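Ternport Shared Workshop
Bench Guide: Squaring and Cabling a Two-Arm Cell
Revised 30th September

This guide applies to members assembling a pair of small arms on a common rail. Members must complete the Zesamach safety briefing before power is applied.

1. Mounting the bases

Set both base plates on the front rail with the bolts finger-tight. Measure 400 mm between the inner edges of the plates, then tighten each bolt in turn. Check the distance again afterward, as the plates can creep under the wrench.

2. Routing the cables

Run the cable up each arm from the base and leave a loop at the shoulder. Fasten it along the upper link with small ties. Move each joint by hand through its full travel before trimming the tie ends.
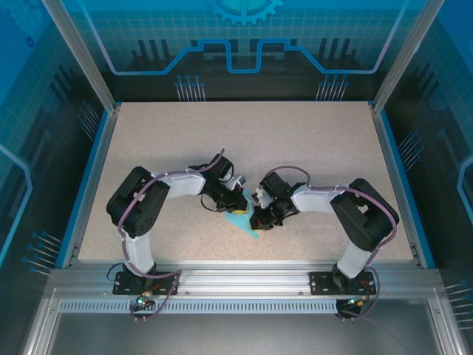
The loop should stay slack at every position. If it pulls tight, release the nearest tie and feed more cable up from the base.

3. Checking the shared reach

Bring the two grippers together slowly over the middle of the table. Use a light, flat item for this check and keep the speed setting at 3. Stop if one arm drags the item away from the other, and repeat the zero procedure in Skemberg sheet 714.

4. Closing out

Record the rail spacing and the zero values in the bench log. Return unused ties and bolts to bin 2036. Cells left assembled into October must carry a member tag on the rail.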